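Unpacking the shop, one basket at a time

The owner of Jultwood, a small home-organising business, has spent 14 years helping people sort out their kitchens. She thinks most of them start in the wrong place.

"They buy the shelves first," she says. "I'd rather they bought a bag of shopping and watched where it ended up."

Her own method needs a clear table, a small wire rack and a couple of cheap plastic baskets. Fruit goes in one and vegetables in the other. Packets go on the rack, starting from the bottom.

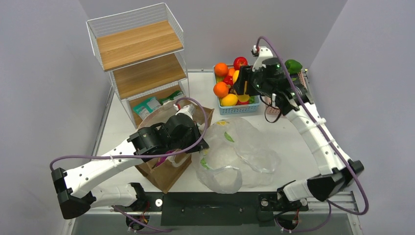 Fruit in the blue basket, packets on the bottom shelf.

She keeps the upper shelves clear for as long as she can. "If you fill all three on the first day, you've nowhere to put next week's shopping."

The baskets came later. Until February she used deep boxes with lids, and clients kept losing things at the bottom of them.

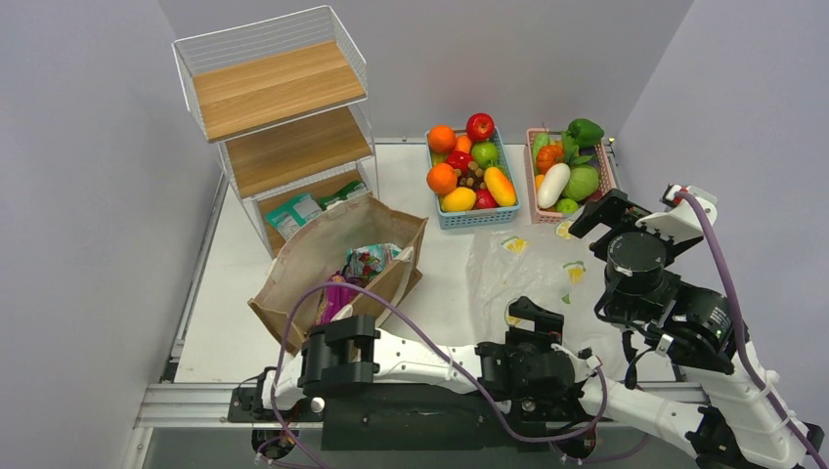
Paper bags are another matter. She likes them because they stand open on the table, but she won't let people store food in them. "A bag is for getting it home. Once it's in the cupboard you forget what's inside."

Her basic visit lasts two hours, and she asks clients to do the next shop on their own. She rings them 10 days later. Most have kept the baskets going, she says, and a few have moved the packets back to where they were before.

"That's fine. It's their kitchen."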